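Ticket: Live score page stuck at half-time, player stats doubled after away games
Opened: Tuesday, January 14, 2020
Status: Open, then Monitoring, then Closed
Product: Sesitz match center, club edition
Club: Dindthorpe

Hi all, me again! I run the website for Dindthorpe (first team, reserves and the under-18s) and I'm keeping this as one running ticket, because last season I opened a new one for every little thing and we all got lost.

So, the problem. Our away game at Prostmont kicked off fine on the live page. Lineups showed up, the clock ran, our opening goal appeared within seconds and I was feeling pretty smug about the whole thing. Then half-time came and the page just stayed there. The second half was well under way, we'd let in an equalizer, and anyone following from home was still looking at a big HALF-TIME banner and a 1-0 lead. You can guess what my inbox looked like.

After the final whistle I typed the result in by hand, and that's when the second problem showed up. Every player who'd been on the field got credited with two appearances. Our striker now has two goals from a game in which he scored one (he's delighted, our keeper less so).

What I'm using: the Sesitz app on an old Android phone for the touchline updates, and the admin page on my laptop at home. The phone was on mobile data because the Prostmont clubhouse wifi doesn't reach the far side of the field.

Update 1

Thanks for the quick reply. I did what you asked:

Cleared the app cache and signed back in. No change.
Checked the match length setting. It's right for the first team, but the under-18s were set wrong, so I fixed that while I was in there.
Pressed "Resync match" on the Prostmont game. The score is now correct, but the appearances went from two to three! I stopped pressing things at that point.

Update 2

I had a quiet evening so I set up a pretend fixture, hidden from the public, and played it through on the kitchen table with the phone in one hand and a sandwich in the other. On home wifi it went through half-time with no trouble at all. Then I turned wifi off and went down to the end of the yard where the signal is lousy, and bingo, stuck at half-time. So it looks like the "start second half" tap gets lost if the signal drops at the wrong moment, and the app never tries again.

I also left it sitting for 5 minutes with a good signal to see if it would catch up by itself. It didn't. 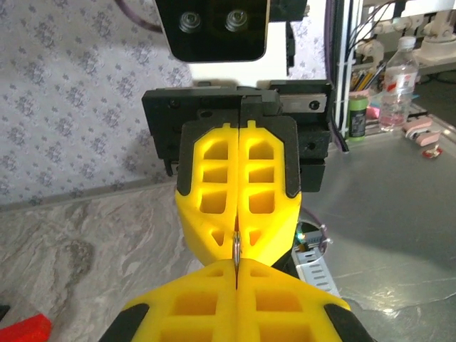
Small metal ring held between gripper fingertips.

Update 3

Your note about the old Higuchi import was a good shout. We moved over from Higuchi in July and I'd forgotten that the nightly import was still switched on. The fixtures from there have different match numbers, so as far as I can tell the system thought we'd played Prostmont once in each database. I've turned the import off. I haven't touched the resync button again, I promise.

Could you remove the extra appearances from your end? I can edit players one at a time, but there are 33 of them across the squads and the stats page takes forever to save. Also, one of our midfielders is coming up on 200 games for the club and we want to do a presentation before kickoff. It would be pretty embarrassing to hand him the glass bowl a few matches early.

Update 4

Stats look right to me now, thank you! I checked the first team against my paper notebook and they all match. The reserves had one leftover goal from a game that was called off for fog, and I managed to delete that one myself.

I installed app version 6 on the touchline phone this morning. There's a little orange dot now when an update is waiting to be sent, which would have saved me a lot of grief at Prostmont. I'd love it if the dot was bigger, my eyes aren't great in the rain.

Update 5

Reserves game played last night, live page ran from start to finish. The orange dot came on twice in the second half and cleared by itself both times. We lost, but the page got it right.

One small thing that can wait: the substitutes are listed by shirt number on the phone and by last name on the laptop, and I keep tapping the wrong kid. If there's a setting for that I can't find it. Happy for you to close this one and I'll open a separate ticket for the subs list.

Resolution: Duplicate import disabled by club, extra appearances removed by support, app updated. Subs list order moved to a new ticket.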